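`household-waste-diary/README.md`

Read this before you quote anything from the CSV files. The Kallden leaflet quoted from them without reading it, and that's how "Kallden recycles nine tenths of its rubbish" ended up on a bus shelter.

## What the data is

A diary of household waste kept by 190 homes in Kallden over 12 weeks, starting in March. Each home weighed its bags on a kitchen or luggage scale and wrote the figure on a paper sheet. Junaid Kakakhel typed up the sheets. I (Ingrid Haddad) cleaned the result and wrote this file, and I remain unconvinced by a fair bit of it.

| File | Contents |
|---|---|
| `homes.csv` | one row per home: number of people, garden yes/no, type of building |
| `bags.csv` | one row per bag: home, week, stream, weight in kg |
| `notes.csv` | whatever people scribbled in the margin, typed as found |

Streams are `general`, `dry`, `food` and `garden`. Glass was meant to be a stream of its own. Half the sheets lumped it in with `dry`, so I merged the lot.

## What it can't tell you

**How much Kallden recycles.** The diary records what people put in the recycling bin. Whether any of it was recycled is a separate question, and the people who could answer it didn't reply to my letters. The column was once called `recycled`. I renamed it `dry` and I'd ask you not to rename it back.

**How a typical home behaves.** Everyone in here signed up through a poster in the library or the Szabo garden centre. People who volunteer to weigh their rubbish are keen on rubbish. Homes with gardens are well over-represented, flats hardly appear, and student houses are missing altogether.

**Whether the weighing changed anything.** General waste falls over the first weeks and the leaflet made a great deal of this. It might be real. It might also be that people got bored and skipped bags, and a skipped bag looks exactly like a bag that never existed. I've seen no way of telling the two apart, and I don't trust anyone who claims to have found one. 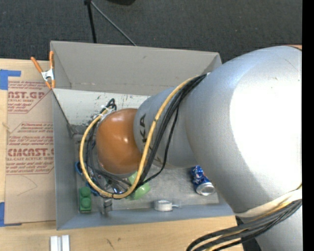

Weights are another sore point. Luggage scales are poor at the light end, so anything under 2 kg should be taken as "a small bag" and left at that. Plenty of entries end in a neat .0 or .5. Some people were clearly rounding, and a few, I suspect, were filling in the whole sheet on Monday morning from memory.

## Cleaning

- Dropped rows with no home number.
- Changed pounds to kilos where the sheet said pounds. Where it only looked like pounds, I left it alone and set `unit_doubt` to 1.
- Left blanks as blanks. The first version turned them into zeros, which made everyone look wonderfully thrifty.
- Removed names, street names and one phone number from `notes.csv`.

The Zosto spreadsheet that circulated with the leaflet is a different thing. It fills missing weeks with the average of the weeks either side and doesn't say so anywhere. Please don't merge it with these files.

## Reasonable uses

Teaching, mainly. It's a good set for showing a class what messy diary data looks like. You could also compare streams within one home, provided that home filled in most weeks. Comparing home with home is shakier, and comparing Kallden with Rirkov (someone has already asked) is hopeless, as Rirkov weighed whole lorries.

## Versions

Current version is 3. Version 2 had the zeros. If you have version 1, delete it.

## Corrections

Send them to Junaid with the home number and week. If your correction makes the totals look better, please include the paper sheet.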